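# The quiet trouble with timber floors

Most complaints about a new wooden floor arrive in the first heating season. The boards were flat in the showroom, flat on the day they were laid and flat when the fitter was paid. By the time the radiators have been on for a few weeks there are gaps along the long edges, a creak near the door and a homeowner who suspects the wood. In the majority of cases the wood is behaving as wood does, and the fault lies in what was, or was not, measured before the first board went down.

Timber takes up and gives off water until it is in balance with the air around it. Along the grain it hardly moves. Across the grain it moves a good deal, and a board cut so that the growth rings lie flat to its face moves more than one cut so that they stand upright. A single board changing width by a fraction of a millimetre is of no interest. A room 4 metres wide, laid with boards that all change in the same direction at the same time, is a different matter, and the total has to go somewhere.

If the floor is swelling, it goes into the perimeter gap. If the gap is missing, or has been packed with filler, it goes into the wall or upwards. If the floor is shrinking, it appears at the joints. Boards that are fixed one by one tend to share the loss evenly. Boards that have become stuck to one another by lacquer running into the joints behave as panels, and the shrinkage of several boards then shows as one wide gap at the weakest joint. Fitters call this panelling, and it is often wrongly put down to poor laying.

Makis Andreadis has surveyed failed floors for Iltell, a small inspection firm, for long enough to have firm views on the order in which things should be checked. He starts with the subfloor. A cement screed dries slowly and unevenly, and its surface can read as sound while the lower part is still giving up water. He wants a hygrometer box sealed to the screed and left for 3 days, and he wants the reading written down with the date beside it.

"People show me a pin meter and tell me it said dry," he says. "A pin meter in concrete tells you very little. I ask for the box."

His second check is the air in the room, and his third is the timber itself, tested in the middle of the pack. The outer boards in a delivery have often adjusted to the van or the warehouse. The middle ones carry the moisture content at which they left the mill, and it is this figure that decides how the floor will move. 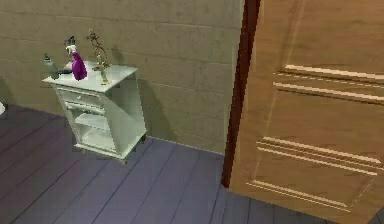

Board direction is usually treated as a question of taste, but it has practical effects. On joists, boards must cross the supports, and there is no choice to be made. On a screed the fitter is free, and the usual advice is to run the boards along the longer side of the room or towards the main window. Narrow boards on a line that is oblique to the eye, such as the grey-purple planks meeting the beige-olive wall behind the white nightstand, draw attention to the junction between floor and wall, and any taper in the last row is easier to notice. Grey finishes also alter how gaps are read. A dark seam shows less against a dark board, and on a pale one the same opening may bring a telephone call. Andreadis advises clients to choose the colour after they have decided how much seasonal movement they can put up with.

Width matters in the same way. Two floors of the same species, one in narrow boards and one in wide, will lose the same total across the room. The narrow floor divides that loss among more joints, so each gap is smaller. Wide solid boards have been in fashion for several years, and they are the least forgiving product that can be put over underfloor heating. Engineered boards, with a timber face bonded to a cross-layered core, move much less, though the face can split if the air is kept too dry.

Gimis, a flooring contractor which lays both types, changed its written terms after a dispute over a ground-floor extension. The client had moved in while the plaster was still drying. The boards took up water from the air, rose at the edges and were sanded flat in June, at the client's request and against the fitter's advice. When the room dried out, the edges dropped below the centres and every board was left with a slight crown. The floor had to be sanded a second time, at the cost of much of its wear layer. The contract now says that no cupped floor will be sanded until 7 weeks of stable readings have been recorded.

That rule - wait, then measure again - is the cheapest repair available, and the one least often tried. Nearly 100 of the floors in Andreadis's own files were reported as defective and then closed up without any work once the humidity in the room had recovered. He still charges for the visit.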